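Home Articles Archive About Contact
November By Aurelia Riedl and Valentin Kaufmann
2 comments 18 shares

4. Retention of cardholder data in merchant log files

4.1 Scope

Merchants that outsource payment handling often assume that no card numbers remain on their own systems. We tested this assumption on application logs supplied by the clients of Irnedent, a hosting provider in Markasdale. Logs were examined on site, and no raw data left the provider's network.

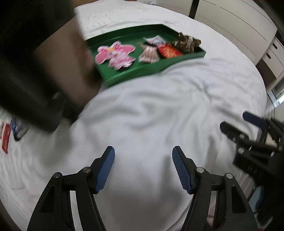
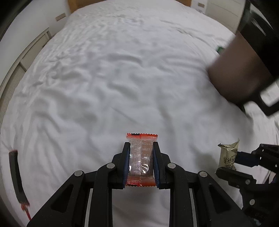

Figure 3. Two-fingered gripper with blue pads, open over white fabric (first) and closed on a small snack packet (second).

4.2 Method

The sample consisted of 1171 log archives. Each archive was unpacked and searched for digit strings of the length used by the major card schemes. Strings that failed the Luhn check were dropped. The remaining strings were compared with the published issuer ranges, and those outside any range were also dropped. Order numbers and parcel codes can pass both tests by chance, so every remaining match was read in context by two reviewers working separately. Disagreements were settled by a third reviewer (Hofstetter).

A match was recorded as a full number only if no digit was masked. Truncated numbers were ignored, even where the first six and last four digits were both present. Security codes were recorded separately, as their storage after authorization is not permitted in any form.

4.3 Results

Full card numbers were found in 578 archives. Most came from debug output that had been switched on during the setup of a payment plug-in and left running. The second largest group came from web forms in which customers had typed a card number into a free-text field, usually the delivery note. Security codes were present in 18 archives, all of them produced by the same version of the Skidow checkout module.

Age was a weaker factor than expected. Archives older than the merchant's stated retention period were no more likely to hold full numbers than recent ones – rotation rules had been set for the live log but not for the compressed copies. Under data protection law these copies are personal data in the same way as the live log, and a deletion request that leaves them in place has not been met.

4.4 Limits

All merchants in the sample used one provider, and larger firms are underrepresented. Database backups were not searched. Gruber and Lanz are repeating the procedure on backups held by Lachance, using the same filters and the same review form.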